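Kusum Tomar
@kusumtomar
Jul 13, 2025

Long thread about home organizing advice, which I have now read far too much of. Mute me if you sell bins.

A friend sent me the sign-up page for the Gunemden Method. It's an online decluttering course, $229, and the page says graduates "get back an hour a day." I wanted to know where the hour came from. So I went looking.

The page has a footnote. The footnote goes to a blog post on the same site. The blog post says the hour comes from a survey of 622 people. OK, fine, a survey is a start.

The 622 people were on the course mailing list. They were asked how much time they "feel" they lose to clutter on a normal day. Nobody was followed. No before, no after. The question was about time lost, and the sales page turned it into time you get back.

Those are different things! If I lose an hour in traffic every day and you sell me a nicer car, I don't have the hour.

I wrote to them and asked if they had ever checked in with people who finished. I got a friendly reply with a discount code. The code was for the course I was asking about.

I'm not against tidying. I like a clear counter as much as the next person. What I don't buy is the idea that a messy house is a character problem with a course attached.

A lot of this advice is really written for people with spare rooms. "Set up a staging area for items in transition." Where? I have a hallway. The hallway is already in transition.

Then there's the rule that if you haven't used something in a year you should let it go. Try that with a fire extinguisher. Or a suitcase, if you're the kind of person who gets to travel every other year. Or your good winter boots after two mild winters.

People always answer "well, obviously use common sense." Right, and if I'm supplying the common sense, what is the rule doing?

Same with "you can always buy it again if you need it." Can you? A decent stockpot is not cheap. That line makes sense if twenty or thirty bucks is nothing to you. My mother kept jars, and string, and the elastic from old waistbands, and she used all of it, and she would have laughed you out of the kitchen.

Tsehay Tekleab pushed back on me about this last night and I think she had a point, so I'll put it here. She says the rule was never for the person who needs the string. It's for the person who keeps buying string. Fair. I'd still like the course to say so on the front page.

She also said I was being snobby about people who find this stuff comforting. Maybe! Watching somebody else fold towels is very soothing. I've done it at midnight with a bowl of cereal. I just don't think it's teaching me anything.

Next: the containers. I looked through the Rosance catalog, since every organizing account I follow seems to link to it. Clear boxes, matching jars, little dividers for your little dividers.

Step one of nearly every guide is "own less." Step two is a link to a set of bins. I'd love for someone to explain to me how those two sit next to each other without anybody blushing.

And the pouring. Why am I pouring the flour out of a bag that has the date and the instructions on it, into a jar that has neither, and then writing a label? The bag was working. The rice cooking time was on the bag. I've seen people cut it out and tape it to the jar. At that point, come on.

(Yes, pantry moths. I know. If you have pantry moths, use the jars. I'm talking about everyone else.)

Somebody is going to bring up stress. There's research on clutter and stress, and I've read a little of it, and I'm not qualified to grade it. What I noticed is how fast it gets stretched. A study finds that people who describe their homes as cluttered also report feeling worse. Three blogs later it's "clutter makes you sick."

Could be the clutter makes you feel bad. Could be you feel bad and so the laundry piles up. Could be you have a baby and a second job, and both things are true, and a label maker will not get to the bottom of it.

I asked the Brallier newsletter about this, because they run a tidying column most weeks and usually seem careful. The answer was "our readers tell us it works." I believe that readers tell them that. The ones it didn't work for have probably unsubscribed.

A thing I'd like to see and never do: the same kitchen in August of the following year. Everybody posts the day it's done. Show me the drawer after a school year has gone through it. If it holds up, I'll say so in public and I'll feel silly.

What I do, since people asked in the replies. Nothing clever. Things go near where I use them. If I keep putting the scissors down in the same wrong place, that is now where the scissors live. One drawer is allowed to be bad.

When a shelf is full I stop and look at it before I get another shelf. Sometimes I still get the other shelf. There's no shame in a shelf. Old apartments were built for people who owned 2 coats and no chargers.

Closed doors help too, and I'm surprised how many of the pros look down on them. "You're only hiding the mess." Yes! That's what a door is for. I also hide the water heater and I don't feel I owe anyone an apology.

Old Mrs. Kneževič downstairs from my first apartment had a sideboard stuffed so full you had to lean on it to get it shut. You'd go in for tea and the room looked lovely. She could find a birthday candle in there faster than I can find my phone. I think of her whenever someone says you need a system.

So my advice, free of charge: before you pay for a method, ask what happened to the people who took it. Ask how long ago. If the answer is a photo of a beautiful pantry, keep your money a while longer.

And if you took the Gunemden course and it changed your life, tell me, I mean it. I'd like to hear what the place looks like on a bad week. I'm stubborn but I do read my replies. 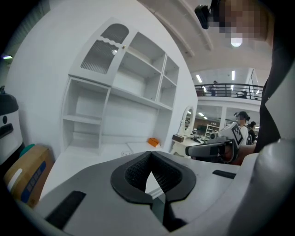 Also still waiting on an answer about the hour. I'll add it to this thread if they send one that doesn't come with a coupon.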